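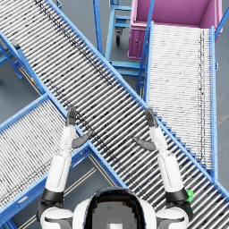
Conveyor view, rollers with both hands above.

TICKET: Label printer drops jobs after lunch, pack line 3
Site: Brilham warehouse
Status: Resolved, watching
Priority: High, then lowered

08:10
Pack bench says labels stop coming out in the afternoon. Screen says "sent", nothing prints. Power cycle brings it back, then it drops again. Going on since early August they think. No ticket raised till now.

08:25
Printer is the Coste desktop one, network cable, not wifi. Firmware is whatever it shipped with. Ran self test, prints fine. Roll about half full. Head looks clean, wiped it anyway.

08:40
Queue on the bench PC has 475 jobs stuck in it. Oldest are weeks old. Cleared the lot, restarted spooler. Prints right away. Not closing, same as what they get from a power cycle.

09:30
Asked shipping to send me the list of orders with missing labels so we can reprint. They want to know if carrier was charged twice for the reprints. Don't know, passed to accounts.

11:50
Still fine. Printing every order.

13:05
Dropped. Bench PC shows printer offline. Printer's own panel says Ready. Ping from bench PC — no reply. Ping from my laptop on the same switch gets a reply but it's slow and then stops. So not the spooler.

13:20
Swapped cable. No change. Swapped switch port. No change. Put old cable back, it was fine.

13:35
Unplugged the printer completly and pinged its address again. Got a reply. Something else is on that address.

13:50
Looked up the hardware address in the switch table. It's the Dudine time clock by the break room. Clock gets its address automatically, printer was set by hand, and the printer's address is inside the automatic range. Clock goes to sleep overnight and asks for an address when people clock back in from lunch. Explains the afternoons.

14:15
Moved printer to a fixed address outside the range. Updated port on bench PC. Test label OK. Clock left alone.

14:30
Spare PC at the end of the bench still had the old port. Updated. Test label OK there too.

14:45
New problem, labels now print but second half is blank. Label size went back to default when I re-added the port. Set to 4x6, darkness back up where it was. OK.

15:10
Order software (Kasier) has its own printer list, separate from Windows. Still pointing at the old address. Had to get the admin login from the office. Changed, saved, logged out and in. Real order printed OK.

15:40
Ran a batch of 50 from the backlog. All out, no gaps. Rest of the backlog going through in small batches so the bench can keep up with matching them.

16:20
Label stock: they have 2,000 on the shelf and the reprints will eat into that. Told purchasing to order more this week.

NEXT DAY, 13:30
Past lunch, clock in use, printer still online. Pings steady. Queue empty.

To do:
- check the other two label printers, probaly set by hand as well
- write new address on a sticker on the printer
- update the network sheet, time clock isn't on it at all
- accounts to answer on double charges — still waiting

Leaving open until the other two are checked.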